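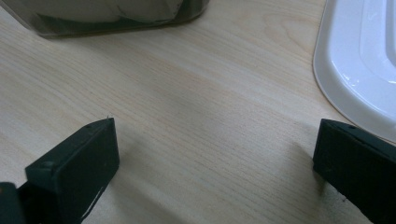

Ingvar Damgaard
Workshop and guesthouse manager, Udlow

Storing guesthouse craft stock over winter

The Udlow workshop closes in September. Stock left on open shelves collects damp and dust, so pack it in the week after closing.

1. Wipe each glazed piece with a dry cloth. Leave unglazed ware for two days before wrapping.
2. Write the stock number on the wrapping – never on the base. Ours run from 106 to 194.
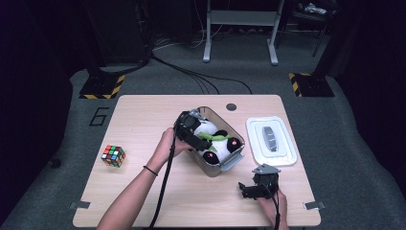
Embroidery and felt work go in separate boxes from the pottery. Fold along the seams and put tissue between layers. Use clear plastic bins for anything soft: the panda with its green bamboo leaf can be identified through the side, and so can a cushion cover. Label the short end.

3. Stack bins two high at most, heaviest at the bottom. 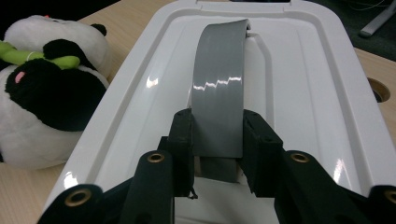 4. Enter the shelf and bin for each number in the stock book. Pieces on loan to Skov stay listed, marked L.
5. Check for damp once a month.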